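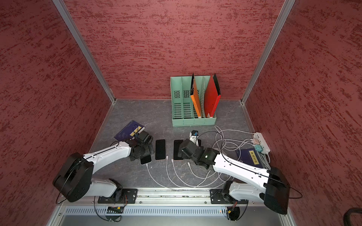 Kinberg Variable Star Section

The slow red stars of Colport

In Colport the winter sky is clear on perhaps one night out of four, and the sea fog often takes that one too. It is not a place where you would expect serious observing. Still, the Kinberg section has followed the same group of long-period variables from this town for many years, and its measurements now fill gaps that larger programs leave open.

A long-period variable is an old, cool star that swells and shrinks. Many need most of a year to go from bright to faint and back again. The stars are easy to find, but they ask for patience. One estimate tells you almost nothing. A light curve begins to speak only when somebody has returned to the same star through several cycles, also in the months when it stands low and uncomfortable in the morning sky.

The section works with 12 stars. Most members observe by eye, comparing the variable with neighbors whose brightness is already known. The others use a small camera on the Sorrentino telescope, an old reflector with a heavy mount that was moved three times before it found its present place on the Jirby road. The two methods do not always agree. Very red stars look different to different eyes, and if you stare at them too long they seem to grow brighter – every beginner makes this mistake, and I made it for a whole season.

Last year the members sent in 445 estimates. The best result came from a star which had been quiet and regular for as long as the section has watched it. In June its maximum arrived three weeks early and was much weaker than expected. At first the members suspected their own chart, so they checked the comparison stars again and asked the camera group for new measurements. The chart was fine. The following minimum was early too.

What causes this is still open. It may be a change deep inside the star, or only the normal disorder of such objects. For now the section will observe it on every clear night until it goes behind the Sun. New observers are welcome on the Jirby road from dusk, and binoculars are enough for the first three stars on the list.

Updated 3/3/21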